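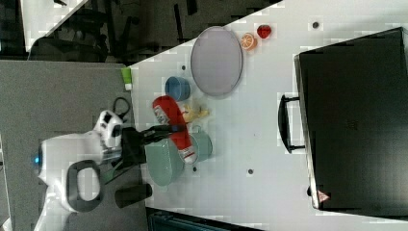 Sun 11 July

The question of whether a machine can yet be trusted with an ordinary household chore is put to me at least once a month, generally by persons who have watched a short video and wish to know when they may stop clearing the table. My previous answer on this site was given last August and ran to a single paragraph. Several readers considered it evasive. What follows is a fuller statement of my position, together with certain qualifications that I did not then think necessary.

It is useful to begin with the word "chore" itself. In the shop where I spent the greater part of my working life, a job was considered done when the next person on the line did not have to touch it again. I propose to apply the same standard to the kitchen. A table has been cleared when the dishes are where they belong, the food has been put away, and no member of the household is required to follow behind and correct the result. A machine that moves four things out of five has performed a demonstration, and a good one, but the table remains to be cleared.

Measured in this way, the factory is well ahead of the home, and it has been for a long time. The reasons are familiar to anyone who has worked in one. Parts arrive in the same orientation, the lighting does not change, and the fixture holds the work still. Callum Bloxham, with whom I shared an office at Odska for many years, used to maintain that the fixture did most of the thinking and the arm received most of the credit. He was speaking of a packing cell that handled 3,028 cartons in its best shift, and he was correct. When the carton supplier altered a flap by a very small amount, the cell stopped for two days.

A kitchen table has no fixtures. A bottle may be standing, or it may be lying on its side across a pair of mugs, in which case the machine must lift it without dragging the mugs along. A bowl may be approached from any direction, but a mug has a correct side and an incorrect one, and the handle is seldom turned the convenient way. Plates present a difficulty of their own. They are low, wide and flat, and two fingers closing from above have very little to take hold of. The usual remedy is to tilt the wrist and take the rim, and this requires that there be free space beside the rim, a condition that most family tables do not meet after supper.

There is also the matter of weight. An oval serving plate, held at one edge, wishes to rotate. People correct for this with the thumb and do not notice that they have done so. Abhishek Bajpai has written to me twice on this subject, the second time at considerable length, and I am persuaded by his view that the wrist deserves more attention than the fingers have had. I would add only that dishes with food still on them are a separate subject, and one that I find is missing from most of the published work.

Soft objects deserve a section to themselves.

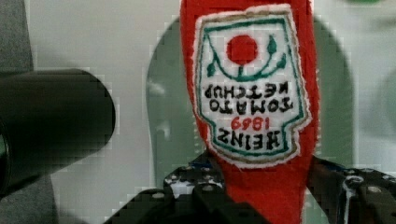 Felt and plush are forgiving in one respect, in that they give way under the fingers and will tolerate a grip that is slightly misplaced. They cannot be cracked, and a fall does them no harm. For this reason I regard a stuffed article as a fair place to begin and a poor place to stop. A real bottle of ketchup shifts its weight as it is turned. It may be full or nearly empty, and it may have a cap that was never properly closed. To hold such a bottle by the neck, upside down, is something most households do every week, and I would not at present ask a machine to do it over a clean tablecloth.

The same caution applies to fruit. Toy fruit is firm and uniform. A ripe banana will record every error of force made upon it, although the marks may not be visible until the following morning. Sandra Heywood, who managed produce handling at Simiyu and has forgotten more about bruising than I shall ever know, holds that any trial involving fruit should be judged on the next day. I have adopted her rule in everything I write on the subject and I recommend it to others.

On the question of speed I am less strict than my correspondents. Trí Diệp objects that a person can clear a small table in 60 seconds and that anything slower is of no interest. I do not agree. A dishwasher is far slower than a person at a sink, and it has not suffered for it. If the work is done completely while the family is in another room, the duration matters very little – provided that the machine is quiet and does not need to be watched. The need to be watched is, in my view, the true expense. An hour of supervision is an hour of labor, whatever the hands are doing in the meantime.

It will be asked what success rate ought to be required. Teodora Vukčević has suggested that a household would accept one failure in 400 attempts if the failure were harmless, and would want something nearer one in 1,000 where glass is involved. These figures are a matter of judgment and she presents them as such. My own inclination is to ask first what the machine does after it fails. A bowl that has been missed and left in place is a small matter. A bowl that has been half lifted and then released is a different kind of event, and the two are too often recorded in the same column.

My answer therefore stands much as it did. Machines can do portions of these chores, under conditions that someone has arranged for them. Sorting a few light articles on a level surface is within reach. The full table, as left by a family of five with a visiting grandchild, is in my opinion still some distance away, and I decline to name a year.

Two readers have asked for my opinion of the Flollero and of the smaller unit sold under the name Itent. I have used neither for long enough to comment. I expect to have the Flollero for three weeks in August and will report on plates first, then mugs, and then cutlery, should the loan extend that far. Questions received before that time will be answered in the order in which they arrive.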